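Kit de collecte Utura, deux pinces à main
Marque : « GenRob… » (inscription partiellement masquée)
Réf. 214
Disponible, expédié sous 20 jours

Bon, je vous le présente moi-même parce que c'est celui que j'utilise à l'atelier ! On prend une pince dans chaque main, on fait le geste comme on le ferait à la maison (ranger des fruits, par exemple) et chaque essai devient une démonstration pour l'apprentissage du modèle.
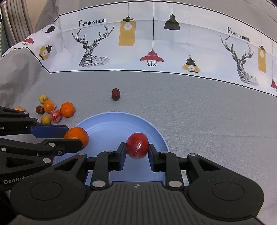 Côté autonomie de stockage, comptez plus de 1000 démonstrations avant de vider la mémoire, et franchement j'y arrive rarement dans la journée. Mon conseil : changez souvent les objets et le décor, sinon le modèle apprend votre table par cœur…

L'export se fait au format Rawashdeh, et le logiciel Haltton trie les essais ratés (je les garde quand même, ça sert).

Dans le colis : deux pinces, deux câbles, une mallette.
Patins de rechange vendus à part.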